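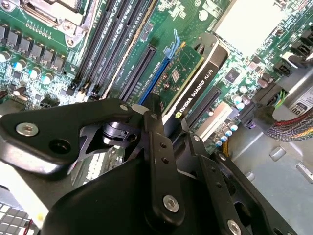
News > Press releases > Jirkora desktop scheme

Grelta opens its repair benches in Serkthorpe for older desktop computers

Last updated: Sunday, June 21, 2026

SERKTHORPE. Grelta, the computer repair workshop, announces the start of Jirkora, a scheme in which used desktop computers from offices are opened, cleaned, checked and passed on to households and small clubs in the town. The first delivery has already been received. It consists of 134 desktop computers, given by the drawing office Bright when it changed its equipment.

Many of these computers are of the workstation type. They were bought for technical drawing and they have a separate graphics card, good cooling and a solid power supply. For the drawing office they became too slow. For writing letters, doing school work, keeping the accounts of a club or making a video call, they are still fully sufficient.

"A desktop computer is a thankful object for repair," says Floarea Dumitrescu, who leads the workshop at Grelta. "You open the side, and almost every part can be taken out and put back with one screwdriver. When I see such a machine standing next to a waste container, I feel it is a pity. We wanted to do something about it in our own town, with the benches that we already have."

What is done with each computer

Every computer receives a sheet of paper at the door, and this sheet stays with it until it leaves. The side panel is removed first and the dust is blown out of the case. Then the storage drive is taken out and goes to a separate bench, where the data is erased. A drive on which the erasing does not finish without errors is destroyed, and the computer gets another one.

After this the main board is looked at under a strong lamp. The technician examines the capacitors for swelling and the slots for dirt or bent contacts. The memory modules are removed, cleaned at their edge and tried one by one. The graphics card, where there is one, is taken out of its slot, cleaned and seated again, and the small latch at the end of the slot must close by itself. If it does not close, the card is not sitting correctly, and this is a fault which the workshop finds surprisingly often.

The power supply is tested under load before the computer is allowed to run for a longer time. Power supplies are not opened at Grelta. A weak one is exchanged as a complete unit.

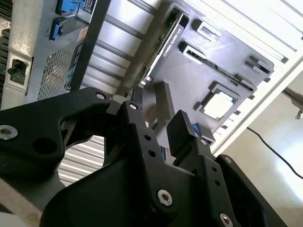
Inside an open desktop tower, with the power supply and its mesh vent panel at the upper left.

In the end the computer is closed, switched on and left to work overnight. A technician who has not worked on it before makes the last check and signs the sheet. The workshop can finish 12 computers in a week in this way. Grelta would prefer to be faster, but the overnight test takes its time and there is only one long shelf with enough sockets.

Parts are also kept

Not every computer can be saved. When the main board is dead, the usable parts are taken out and sorted into drawers: memory, fans, cables, graphics cards, screws. The screws are more important than people believe. A case arriving with two screws missing is a normal thing, and the right thread must be found for it.

From the drawers the workshop also repairs computers which residents bring in by themselves. For such a repair a fixed price of £20 is asked, parts from the drawers included. If the fault cannot be found, there is nothing to pay. New parts are ordered only after the owner has agreed to the cost.

"Sometimes a person comes with a tower and says it is finished, it shows nothing on the screen," says Tarık Güneş, technician at Grelta. "I ask where the monitor cable was plugged in. With a separate graphics card there are two places for it at the back, and one of them may give no picture. It is a repair of one minute and I do not take money for it. But I am also glad for the difficult ones, to say the truth. Last month I had a board where only one memory slot was bad, and I needed a whole afternoon until I believed it."

Who can receive a computer

Households in Serkthorpe which have no working computer at home can apply, and so can clubs and associations with their seat in the town. One computer is given to each household. Clubs may ask for up to two, with a short explanation of the use. Each computer comes with a keyboard, a mouse, a power cable and an installed operating system. Monitors are given as long as there are enough of them; persons who have their own monitor are asked to write this in the application, together with the kind of connector it has.

There are already almost 100 applications on the list. They are handled in the order in which they came. Applicants will be informed by telephone or by post when their computer is ready, and it is not necessary to ask before. The computers must be collected at the workshop. For residents who cannot carry a tower home, a delivery can be arranged inside the town.

Grelta gives no long guarantee on the computers of the scheme, but a machine that fails may be brought back, and it will be repaired or exchanged if another one is on the shelf.

Offices which want to give

Jirkora is looking for further desktop computers from companies, practices and schools. Towers and small desktop cases are welcome, also incomplete ones. Laptops, printers and tube monitors cannot be taken at present. It is helpful when the computers are not opened before and when the drives are left inside, so that the erasing can be written down on the sheet. The giving office receives a list with the serial number of every machine and the result of the erasing.

Loose memory modules and graphics cards should be wrapped in antistatic bags or, if no bags are there, each in its own paper envelope. Please do not put them together in one box. Grelta has received such a box, and half of the afternoon was spent with a magnifying glass.

Contact for press and for donations

Floarea Dumitrescu, Grelta, Serkthorpe
Visits to the workshop by local press are possible by agreement. Application forms for households and clubs are available at the counter.

Contact | © Grelta, Serkthorpe | Back to top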